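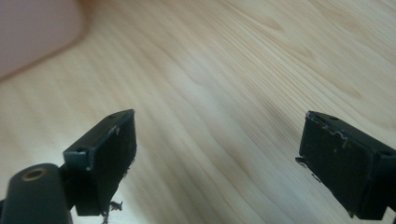 December, bench notes, film transfer

Picking up the Pirbridge title again. Reels one and two were scanned and graded before I went on leave, reel three was scanned but not graded, and reel four was still in the can. The store page is already up with a running time on it that came off the old VHS sleeve, so whatever we end up with is going to have to be corrected there too.

9:10. Lindqvist scanner on, left to warm up while I went through reel four on the winding bench. Head end is fine. Three bad splices in the first part, all tape, all gone yellow and oozing. Cleaned and remade them. Lost no picture. There is edge damage on the soundtrack side after the second splice, short run, old projector damage by the look of it. Marked it on the sheet for whoever does the audio.

Shrinkage is a little worse than on the other reels. Still inside what the Lindqvist will take with the soft rollers, so I changed to those before threading.

10:25. Test scan, 500 frames from the head. Image steady side to side, but a slow vertical drift. Rethreaded, same thing. Dropped the take-up tension one step and it went away. Reels one to three were run at the normal setting, so don't copy this over as a preset. It's for this reel only.

Full scan started after that. Stopped once at frame 1233 on a dust warning. Nothing in the gate. Restarted from the previous cut and it went through clean the second time. I kept both pieces in the scan folder until the join has been checked.

Audio. This is where most of the day went. Wenche Söderlund had left a note that the sound on reel two slips against the picture and is clearly late by the dinner party. She is right. I lined it up at the head and it holds for the first few minutes, then you can hear the door before it shuts, then in the next shot after it. So two problems, one on top of the other.

The first is a steady slip. Our track was captured at 48 kHz, but the project in Pidex had been made from the template we use for discs and was treating it as something else. New project, right template, track brought in again. Steady slip gone.

The second is a jump at one cut. The print is missing a bit of picture there and the sound comes from a different print that still has it. Two ways to go:

- trim the sound to match, which clips the start of a line
- hold the last frame of the shot long enough to fit the line in

I tried the trim. The line is "I never gave you the key" and with the front off it makes no sense, and the key matters later. Tried the hold. It is a static shot of the hallway and the grain freezing is the only thing that gives it away. Ran a little grain from the frames before it over the top and I can live with it. Wenche to look at it on the big monitor before it gets locked.

14:40. Grade on reel three. All the bedroom material is much warmer than the same set in reel one. I spent a while trying to match by eye and got nowhere. The viewing lamp at the bench was the problem: somebody had put a 3000 K bulb in it. Swapped it for the daylight one from the drawer and started the reel over. Anything graded at this bench in the last couple of weeks should be looked at again, including the trailer.

Please leave the daylight bulb in. If it's too harsh for paperwork there is a desk lamp on the shelf.

Catalog. Wukel will not let me change the running time while the title is marked live, for rental or for sale. I've asked for it to be taken down overnight. While it is open, also fix:

- the synopsis gives away the sister
- SD and HD rentals are both pointing at the SD file
- subtitles listed as available, and we have none yet

16:50. Checked the join at the restart on reel four. Same frame appears twice. Took one out, played through it several times, fine. Deleted the first short piece, kept the second.

Still open: audio on reel four, including the damaged run. Grade on reel four. Wenche's look at the hallway. Replace the soft rollers with the standard ones before the next job goes on, and put the take-up tension back.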